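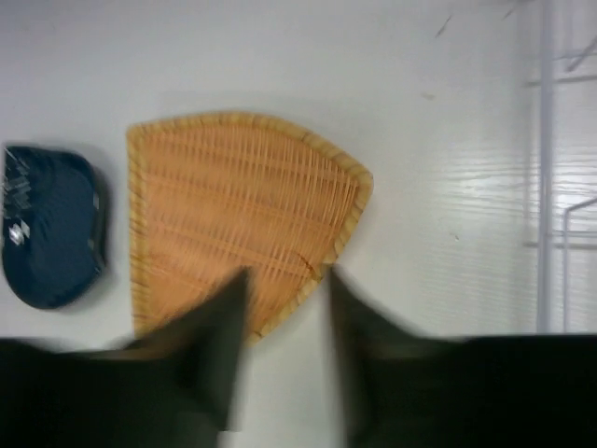
Wrist cam view, fan tray and navy pouch, long fingers on.

Ticket: Fingers slow to settle over woven tray, wrist cam blurry on approach
Opened by: Clyde Esposito
Assigned to: Anqi Hou
Arm: Dillon
Gripper: Skasta, long black fingers (compared against the Melness short set)
Status: Open, workaround in place

Hi Anqi! Okay, so I finally got to spend real time on the Skasta vs. Melness comparison you asked for, and I've got one thing that's bugging me enough to file it. When the arm comes down toward the narrow end of the bamboo or wicker tray (the fan-shaped one), the fingers smear badly in the wrist cam. You can see it in the capture at the top, both fingers are mush and the weave behind them is perfectly readable. So the camera focus on the table seems fine to me, and I'm looking at the fingers or at how they're being driven.

What I tried so far:

Dropped approach speed to 40 percent. Helped a bit, still smeary on the last stretch.

Swapped to the Melness fingers, same speed, same pose. Much cleaner! But they're so short that they barely get under the rim, and I lost the tray on more tries than I'd like to admit.

Back to Skasta, checked the mounting screws. One was a hair loose on the left finger. Tightened it, ran the approach again, and I honestly couldn't tell the difference.

Changed the exposure on the wrist cam from auto to fixed. The picture got darker and the blur got smaller, so that's something, but then the navy pouch turned into one big dark blob and the segmenter lost its outline. The zipper pulls or tags (whatever those shiny bits are) still came through.

One more thing while you're looking at the picture: there's a little dark crack or split in the weave low down on the right, just above the gap between the fingertips. I don't know if we did that or if it came that way. Can somebody check the intake photos? I'd rather not grip there until we know.

-- Reply from Anqi Hou
Thanks Clyde, good notes. Two questions. Is the controller still on the Calloway profile, and what's the finger command rate? The long fingers have a lot more swing than the short ones, and that profile was tuned in October on the Melness set.

-- Reply from Clyde Esposito
Ha, yep, still on Calloway. Command rate is 1,000. I never touched it when I changed fingers, I just assumed the profile went with the arm.

-- Reply from Anqi Hou
It goes with the gripper, sorry, that should be in the setup sheet. Try closing force at 55 and turn on the soft stop. Leave exposure on auto for now so we only change one thing. Gus Okafor has the intake photos, I've asked him about the split.

-- Reply from Clyde Esposito
Did that, and wow, way better on the final approach. I still get some smear if the fingers start closing before the arm has stopped, so I put a short pause in between and I'm calling that the workaround. It makes each pick slower and Ginette is going to want that time back.

Still to do: new profile for the long fingers, repeat the pouch picks on auto exposure, hear from Gus. Please keep this one open until the profile's in.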